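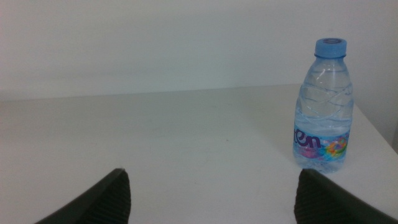 A white tabletop against a white wall

Grerkberg is a tabletop role-playing game of mountain bureaucracy, published by Dutetti. Players take the parts of clerks in the town of Endovholm, where dragons are permitted but must be registered.

The rulebook runs to 83 pages, of which 2 explain combat and the rest explain forms.

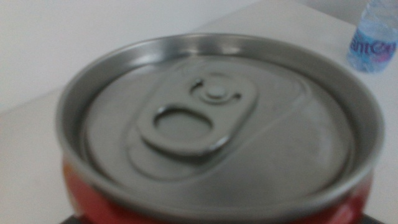 A first printing of 400 copies was followed in July by one of 4,000. The only supplement, Dimitriou, adds a second town and a longer queue.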